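Category: Papers in progress > Shared desks and small stuff

June, by the Tedorach desk study author

4. What people do with the power strip

I went into this part of the study expecting to write mostly about chairs. Chairs were what the Grondley office asked me to look at, and I did look at them (see section 3), but the thing people kept grumbling to me about was where to plug in. So I went back through my notes and gave the power strip a section of its own, which it has more than earned!

Over one long spring I logged 1127 desk visits, and in 124 of them the first thing a person did, before sitting down, was move the strip. Some pushed it to the back of the table. Some dropped it on the floor and then fished it up again ten minutes later. A few carried it over to a neighbor's table, and that's how the Somboon room ended up with 4 strips on one desk and none on the next.

I had a guess that people wanted the strip out of sight. My notes don't back me up very well. When I asked, the answer I heard most was that they wanted to reach the switches without standing up, and a strip on the floor is no good for that. They also wanted the cord to run away from their elbow, and left-handed people were (understandably) the crankiest about this, as every table in the room had been set up the other way around.

The angle surprised me too. I'd drawn all my planning sketches with the strip lined up neatly along the back edge, and hardly anyone leaves it like that. Turned a bit, it's easier to get a chunky charger in, and your hand finds the switches sooner. Figure 4 has a strip at that sort of slant, with its switches in a column at one end and the cord coming off the same end.

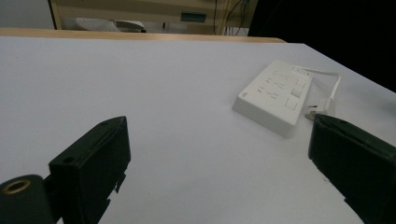 Figure 4. Power strip on a white tabletop, with its cord and plug.

I should say that the Jestadari building does it differently, with outlets sunk into the tables, and people there complained just as much, only about crumbs. I haven't folded those visits into the counts above. They were logged on a shorter form with no box for "moved something first," so I can't compare the two fairly, and I'd want another season in that building before trying.

For the second round I left the strips wherever the last person had put them and wrote down the spot at closing time. Those notes are what section 5 works from.

Contact the Tedorach desk study | Copyright Tedorach | Back to top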